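Tamihana twin-arm bench: the month of the dropped bowls
Gallery and notes by Rhys Kereama

Anyone who came past the bench in August will have heard it before they saw it. A bowl would be on its way up, all going beautifully, and then the fingers would open and down it came. Maddening, and also the most interesting fault we've had since the bench was built, so I wanted to get it written up properly while Brodie and I still remember the order it all happened in.

The task is table tidying with two arms: pick up bowls, stack them, unstack them, put them on the shelf. I love this task! It looks like the easiest thing in the world until you try it. Bowls are round and they nest and slide, the rim is never quite where you want it, and a stack changes shape every time you touch it. We swap crockery a fair bit so the arms don't get too comfortable with one set. There's a floral set, and then the red and yellow ones, which tend to sit crooked in each other when a placement is a bit off.

The fault only ever showed on one arm, and only with something in the gripper. The Riletti software would put up code 177, "end effector not responding", and by the time you'd read it the fingers had let go. About a second later everything came good again, so restarting the run made it look fixed. It wasn't. Brodie Harawira went through the logs one evening and found 26 of them across 1704 lifts, which was a lot more than any of us had guessed.

Floral set first, then the red and yellow bowls.
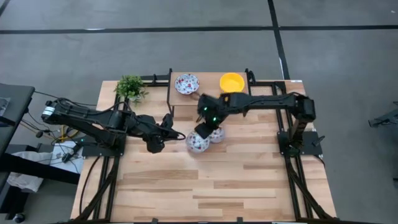
Right gripper down at the pair of patterned bowls, left gripper close by. 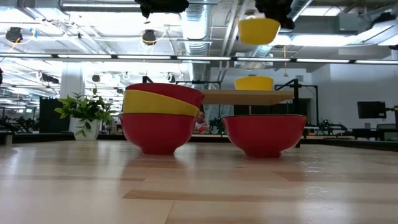
My first theory was the fingers. Shiny rim, worn pads, not enough squeeze. I was very sure about this and spent a whole morning fitting new pads and turning the grip force up, and it dropped a bowl on the fourth lift after lunch. Ataahua Paewai was kind enough to wait until I'd finished my tea before pointing out that a slipping bowl doesn't make a gripper stop talking to the computer.

Her theory was the cable, and she was right. She plotted the wrist angle at the moment of every 177 and they all sat in one narrow band, right out near the end of the rotation, with the arm lifted. You only get there when you've picked a bowl up by its far rim and you're bringing it over to the shelf. The cable had been tied down one clip too close to the wrist, so every time the joint went round that far it pulled on the connector. One pin was losing contact for a moment. The gripper board rebooted, and the fingers on these opened on power-up, because that's how they'd been set from new.

So there were two problems. The loose pin was a ten-minute job once we knew where to look: new lead, one clip moved back, a proper loop of slack, and a stripe of paint pen on the sleeve so you can see from across the room if it has twisted. The second one was more serious. The arm didn't stop. It lost its gripper altogether and carried on with the path as though it still had hold of the bowl, and went through the motions of setting down something that was already rolling across the table. Bevan Tawhiri had once gone to catch one on the way down. His hand was well inside the reach of an arm that hadn't noticed anything was wrong. He was fine, and he reported it himself, which I'm really grateful for, but we stopped all lifting until it was sorted.

What's changed on the bench:

The fingers now hold position after a power loss. Opening them takes a deliberate command from the operator.

A 177 on either gripper stops both arms, and they stay stopped until somebody clears it at the desk.

If something falls, let it fall. Hands stay outside the black rails until the arms are stopped, and that goes for visitors as well.

Wrist cables get turned through the full range by hand before the first run of the day. Aroha Trevaskis has added it to the start-up sheet, under the e-stop check.

The connector itself went back to Ekon with a note and a close-up of the pin. They've been great about it and sent two spares with a locking collar, which we've now put on both arms.

We ran 326 lifts on the new lead before calling the fault closed, with plenty of them aimed on purpose at that horrible corner of the wrist range. No 177s. Ataahua then pulled the plug on a gripper mid-lift to see what would happen, and both arms froze with the bowl still held up there. I may have cheered!

Still on the list: the left arm has the same clip in the same spot. It has never faulted, but its cable is due to be re-routed before we start on the Zastness trays, which are wider and will need much more wrist from both sides. If you're running similar arms, have a look at where your last clip sits. Brodie has the plots and the part number for the collar and is happy to pass them on.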